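Odera's Public Library Gives In, Buys Tables You Can Charge At

ODERA - After years of patrons crawling behind the periodicals rack in search of an outlet, the Drilness Street branch has put power where people sit. As of Friday, 18 seats in the reading room are within reach of a socket, up from a number the library declined to provide.

The power strips lie right on the wooden tabletops, where they can be found without a flashlight or a yoga background.

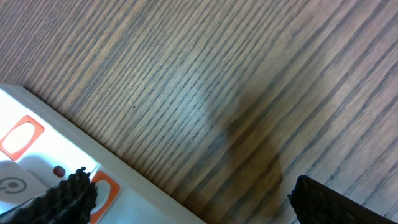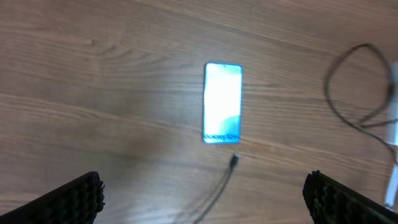 The work was done by Drokell, a local electrical firm, which also replaced the branch's old wiring and is said to have found a sandwich. Phone cords can be borrowed at the front desk in exchange for a library card. The branch bought 106 of them in June and expects to have around 100 left by the end of the month, which staff describe as optimistic.

Not everyone is pleased. A petition asking for longer Sunday hours instead has 1,431 signatures, many of them collected at the new tables. The library says it will take up the matter at its next meeting.

The reading room opens at 9 a.m. Food is still banned, and calls should be taken in the lobby - or, as before, in the parking lot of Jarnar Hardware next door.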